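**Plavholm stationery swap moves to the library**

The Plavholm stationery swap will be held at the Uledero Street library this June, after outgrowing the school hallway it used last year. Doors open at 2 p.m.

Visitors can bring notebooks, loose paper, stickers and printed practice sheets, used or new. Organizer Ruairí Doherty said last year's swap took in 530 items, most of them paper. The library has set aside 14 tables, with 4 of them kept for children's things.

Doherty has been sorting early donations at home. Packets of practice pages with cartoon characters have been popular with families whose kids are learning to write Chinese, he said, and he would like more of them.

"If it's still in the wrapper, leave it in the wrapper," Doherty said. "It stacks better and the corners stay flat."

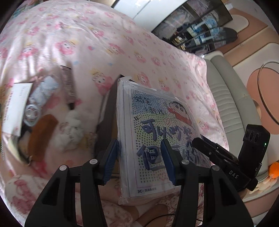 Pens and markers are welcome too, but should be tested first. Scissors and craft knives will not be accepted. Anything left at closing goes to the Hoekstra after-school club. Admission is free, and donations can be dropped at the library's front desk.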